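This site uses cookies to remember your reading settings. Accept | Decline

Illow Lab Course – Handout 4: Showing a Task by Hand
Posted in April by the course office

In this unit the person does the task with two hand-held grippers, and the robot learns from the recordings. Please read before the Friday session. 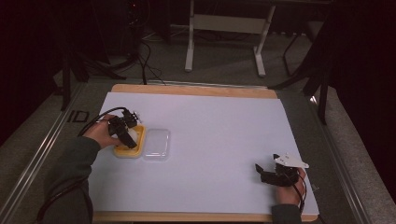 1. Preparing the table

Put the container and its lid on the white board, side by side. Let the cables run away from the work area, so they do not pull on your wrist. Start every recording with both grippers open.

2. Doing the task

Move slower than you normally do. A fast movement is easy for a person, but it gives the robot too few samples to follow. If you drop something, finish the recording and mark it as failed – do not repeat the movement inside the same file.

Each pair of students should deliver 20 good recordings. Last year's group made 836 in total, and 183 of them were removed, mostly for starting too early.

3. By hand or by remote control?

With remote control (we use the Trotby arm in Handout 5) the robot's own joints are recorded. With hand-held grippers the work goes quicker, but some of your poses may be out of reach for the arm. Write two or three sentences about this difference in your report.

Contact: Illow course office | © Illow | Back to top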